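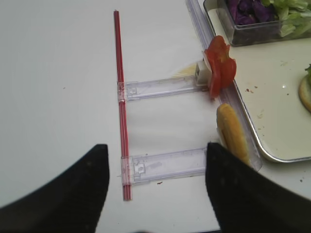 ZELTBRIDGE, Wednesday, January 2, 2019

Home Teams Schedule Tickets Ballpark News

2 min read

Zeltbridge Lituvines add 10 home dates, name new manager

The Zeltbridge Lituvines will play 10 more home games this summer at Pacheco Field, the club said today. Full schedule to follow, probably before the end of the month.

Yhon Castaño takes over as field manager. Two seasons as bench coach at Flornik, before that a catcher in the same league. He reports in the spring. Coaching staff still to be named.

"Small park, short porch in right, loud crowd. I used to hate coming here," Castaño said. "Glad to be on the other side of it."

Other items. New infield sod going in behind first base. Bleachers down the left field line get replaced, 105 seats, same price as last year. Gates open an hour before first pitch for all night games, exept doubleheaders, when its 90 minutes.

Season tickets on sale now at the box office. Last year's holders have 14 days to keep there seats.

Press contact: Triin Juška, club office, Pacheco Field

14 shares 2 comments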